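Speaker notes, equipment planning session, Skastville, March
Room 206, 2 p.m. start. Water is on the side table. Leave the door open for stragglers.

Opening (don't rush this, they will still be finding seats)

Welcome, everybody, and thank you for giving up a good part of an afternoon to hear me talk about spreadsheets. I promise there are fewer of them than last year! Say hello to the Clarnelby people, who had the longest drive, and remind them that parking gets stamped at the front desk.

Then straight in. We are here because a lot of us are going to be asked, sometime this year, to put a number on a two-armed robot for household work. Setting tables, putting food away, moving things from one surface to another. Ask for hands: who has already been asked? Who gave a number? Who wishes they had waited a week? (Pause for the laugh, if there is one.)

Slide 2. What goes on the first page of the budget

I always start with the room, and I know that sounds backward when everyone wants to see the arms. But the first budget I ever wrote for Dodon had one line for the machine and one line for "other," and the other line ate us alive. We needed floor tape, we needed furniture, we needed a circuit run to the middle of the room, and we needed dishes. So many dishes. Tell the plate story here, but keep it short, the Skastville folks have heard it twice.

So, room first. Floor space with the arms fully stretched out, plus a walkway for the people. Power. Network. Somewhere to keep the spares that isn't the hallway.

Slide 3. Hands

Spend real time here. A two-finger gripper and a many-fingered hand are different purchases and they belong on different lines, with different repair money behind them. When the vendor gives you a price for "the robot," ask kindly and ask again whether the hands are in it. At Simões the hands were quoted on a separate sheet that arrived after the board had approved the first one, and you can imagine the mood in that meeting.

Ask also:
How long does a replacement finger take to ship?
Can your own staff swap the hand, or does somebody have to come out?
Is there a loaner while yours is away?

My own habit is to budget a spare hand from the start. If they have two arms and one spare, a bad morning stays a bad morning. If they have no spare it can turn into a bad month. Mention that I have been turned down for the spare more often than I've gotten it, and that I keep asking.

Slide 4. The shopping list for the work itself

People forget the groceries, bless them. If the job is handling food, you need food, and you need it every week, in all its awkward shapes. Smooth, prickly, soft, heavy on one end. Put it under consumables and give it a monthly figure. Finance will call you about the fruit. Let them call.

Furniture goes here too. Buy the kinds of tables people have at home, glass ones included, and don't let anyone talk you into a nice flat workbench just to save a little money.

Slide 5. Leave this up while talking, let them look

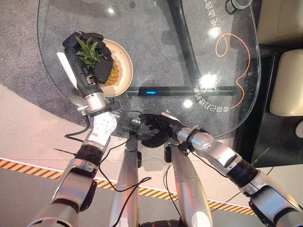
Simões wrote back after reading the draft of these notes that they would move furniture and groceries ahead of the hands, as their first quarter went over on those two lines and on nothing else, and that they'd want the training hours for staff shown separately as well. I think that's fair. I have left my order alone because the hands are the bigger single price, but if your purchase is small, follow their way and not mine.

Pick up from there and go to the staff hours. One person learning the system is a risk, two is a plan. Put their time in the budget as time, in hours, with their managers' agreement in writing. Clarnelby does this very well and may want to speak up, so leave a gap for them.

Slide 6. Lease or buy

Keep it gentle, people have strong feelings. Leasing suits you if the work may change within the year. Buying suits you if you already know the job and have the repair money set aside. Either way, read the part about who pays for shipping on returns. Read it with a cup of coffee and a pencil.

Questions

Take them from the back of the room first, they never get a turn. If somebody asks for exact prices, say that I'm not quoting any vendor today and point them to the blank worksheet in the handout, line 302, where the hands go.

Break at 4, cookies are in the hall. Collect the sign-in sheet before they get to the cookies.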